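## Windows and glass doors

Most streaks come from too much soap. Two drops of dish soap in half a bucket of warm water is plenty for a whole floor of windows. If the water foams when you swish it, pour some out and top it up.

Dust first. Run a dry brush along the track and the top of the sash before any water goes near it, or you will be pushing gray mud into the corners for the rest of the job. A stiff 2-inch paintbrush with the bristles cut down to half their length works better than anything sold for the purpose. The Jusstead track brush is fine but the handle is too fat for older sliders.

### Washing

- Wash from the top down. Wipe the rubber blade on a rag after each pull.
- Overlap the pulls by an inch or so.
- Dry the edges with an old cotton T-shirt. New towels leave lint until they have been through the laundry a few times.
- Do the inside with side-to-side strokes and the outside with up-and-down ones. When you find a streak you know which side it's on.

Avoid direct sun. In August I start before 8 a.m. on the east side and leave the west side until the next morning.

### Hard water spots

Plain white vinegar, undiluted, on a folded paper towel. Press it flat against the glass and leave it for ten minutes, then rinse. Keep it off stone sills, as it will etch them. For old spots that vinegar won't move, I have used the Cultetti glass paste with a damp sponge. Try a corner first, and don't use it on tinted film or coated glass.

### Tape and sticker residue

Warm the residue with a hair dryer on low, then roll it off with your thumb. Cooking oil takes care of what is left - leave it overnight if it's thick, and wash with soapy water after. Razor scrapers are quick, but on tempered glass they can leave fine scratches that only show up in low light.

### Sliding doors that drag

Vacuum the track, wipe it with a damp rag and let it dry. If the door still drags, look for the adjusting screw near the bottom corner, often under a plastic plug. A quarter turn at a time is enough. Use dry silicone spray on the track and skip the oil, which collects grit.

Replacement rollers for our doors came from Figueroa, part 282, two to a pack. Take the old one with you to the store and match it by eye. The Listau ones looked the same on the card and were too wide by almost the thickness of a dime. Weatherstrip for the same door comes in 96-inch lengths, so one piece does the long side with some left over for the bottom.
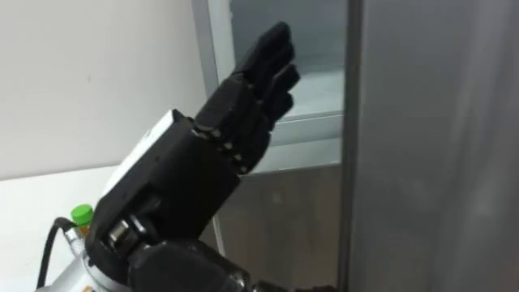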